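Fraud Prevention Office Urges Older Members to Pause Before They Pay

Hindalance Credit Union has expanded its program for members over 60 who are targeted by fraudulent loan and debt relief offers. Marisol Tran, who directs the fraud prevention office, discussed the first results in an interview at the main branch in April.

The office handled 396 reports in its first season of operation. Most involved a caller who promised a low-interest personal loan and asked for a fee in advance, usually described as insurance or a processing charge.

"The amounts are often small at the start," Ms. Tran said. "A member pays $100 to release the loan. Then there is a second fee, and a third. By the time we hear of it, the member has paid several times and has received no loan at all."

Under the program, an outgoing transfer that matches certain patterns is held for six hours while a member of staff calls the account holder. The member may still choose to send the money. Ms. Tran described the call as a conversation and said that staff are trained not to lecture.

"People are embarrassed," she said. "If the first thing they hear from us is blame, they will hang up, and they will not call again when it happens a second time."

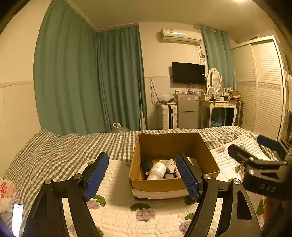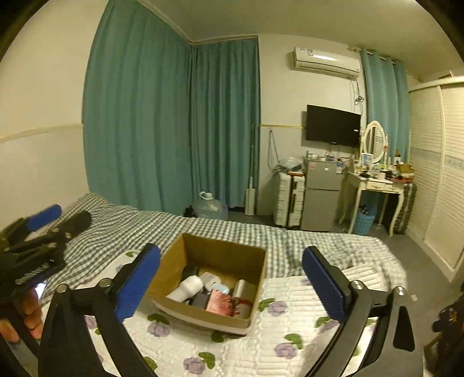

Asked about cases in which no bank transfer takes place, Ms. Tran turned to her colleague Silvan Eberhard, who reviews claims paid by gift card, cash or goods. Mr. Eberhard said that these are the hardest losses to trace. Callers may tell a borrower to buy small electronics on credit and mail them to an address as "security" for the loan. Family members, he noted, seldom think to ask what is being sent or to whom. Once a parcel has been delivered, the credit union has very little power to help. He advises members to keep the mailing receipt and the address label, and to report the matter to the police the same day.

The office also reviews written offers. Members may bring in any letter, and staff will check whether the lender is licensed in the state. Ekua Adjei, who runs the review desk, said that seven letters in one recent batch used the same return address under different company names.

"The paper looks good and the logo looks good," Ms. Adjei said. "What I read first is the line about when you pay. A lender that wants money before it lends money is a lender I will ask you to stay away from."

Ms. Tran acknowledged that the holding period has drawn complaints. Some members have bills due and do not wish to wait. The credit union now allows a member to name a trusted contact, who may be called if the account holder cannot be reached. The contact cannot see balances or approve payments.

A Huleo telephone line for members without internet access will open later this year. Until then, questions about a loan offer may be brought to any teller during business hours. Members who have already paid a fee should ask for the fraud prevention office by name and bring whatever records they have, even if these are incomplete.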